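Why Do Towels Soak Things Up?

Spill a drink. Grab a towel. Drink gone! But gone where? Quick answer — into thousands of tiny gaps. Longer answer below, read on.

First, what is a towel made of?

Mostly cotton. Cotton is a plant. It grows in hot places and makes fluffy white balls round its seeds, called bolls. People pick the fluff (big machines mostly, these days), clean it, comb it and twist it into long threads. Twisting is called spinning. Then the threads get woven together, over and under, over and under, until you have cloth.

Look at a bath towel up close. Really close, nose on it. See the little loops? Those are called the pile. A bedsheet hasn't got them. A towel has loads. I once counted the loops on one corner of my old blue towel and got to 1,284 before tea was ready, and that was a corner no bigger than a playing card.

Loops matter. More loops, more places for water to sit.

Water likes to climb

Bit odd this. Water can go UP. All by itself!

Water is made of tiny bits called molecules, much too small to see. They like to stick to each other. They also like to stick to some other things, and cotton is one of them. So when water touches a cotton thread, the bits at the edge grab on to the cotton and pull thier friends along behind them. Then those grab the next bit of thread. And so on, up through all the narrow gaps.

Grown-ups call this capillary action. Say it ka-PILL-a-ree. Trees use it to help get water up from their roots. Candle wicks do it with melted wax. Kitchen roll does it too.

Narrow gaps are best. In a wide gap the water is too heavy and gravity wins.

Why doesn't a raincoat do it?

Raincoats are usually made of plastic-y stuff, or cloth with a coating on. Water would sooner stick to itself than to that. So it curls up in round beads and rolls off down your neck. Great for a walk. Rubbish for drying a dog.

Some towels are not cotton at all. Microfibre ones are made from very very thin plastic threads, split so there are gaps all the way along. Thin and light, so campers like them.

And the new towel problem! Ever used a brand new towel and it just pushed the water about? New towels often have a slippery finish left on from the factory, to make them feel soft in the shop. Wash it a couple of times and it works better. Fabric softener can put a slippery layer back on again, so go easy.

Where you find towels

Bathroom, obviously. Kitchen. Swimming bag (check the bottom, there may be one in there from February). Hairdressers. Vets. Spread on a table, a towel makes a soft place to stand mugs and dishes, and it stops hard things clonking on the wood.

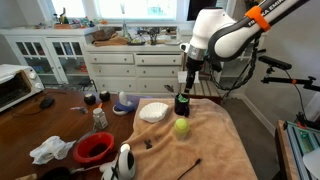

Try it: the climbing water race

You need:
A glass of water
Food colouring, any colour
A strip of old towel (ask first!!)
A strip of kitchen roll
A strip cut from a plastic bag
A pencil, some tape and a ruler

Put a few drops of colouring in the water and stir. Make all the strips the same width. Tape them to the pencil so they hang down. Lay the pencil across the top of the glass so the ends just dip in.

Wait 90 seconds. Look. Which one has climbed highest? Measure from the top of the water with your ruler and write it down. Leave it for longer and measure again.

The plastic should hardly do anything. The other two, well, see which wins at your house. My kitchen roll won at first but the towel kept going.

Food colouring stains, by the way. Fingers, tables, school shirts. Put newspaper down.

How does a towel get dry again?

The water has to leave. It floats off into the air as a gas you can't see — evaporation. Warm air helps, wind helps, and spreading the towel out helps most because more of it touches the air.

Scrunched in a ball on the floor? Water can't get out of the middle. Tiny living things called mould and bacteria start to grow in the damp, and they make the pong. So hang it up. Your mum or dad was right about that, sorry.

Words to know

Pile: the loops on a towel
Absorb: to soak up
Evaporation: when a liquid turns into a gas
Boll: the fluffy bit of a cotton plant

Written by Zulkifli Ismail. Next time: why soap makes bubles.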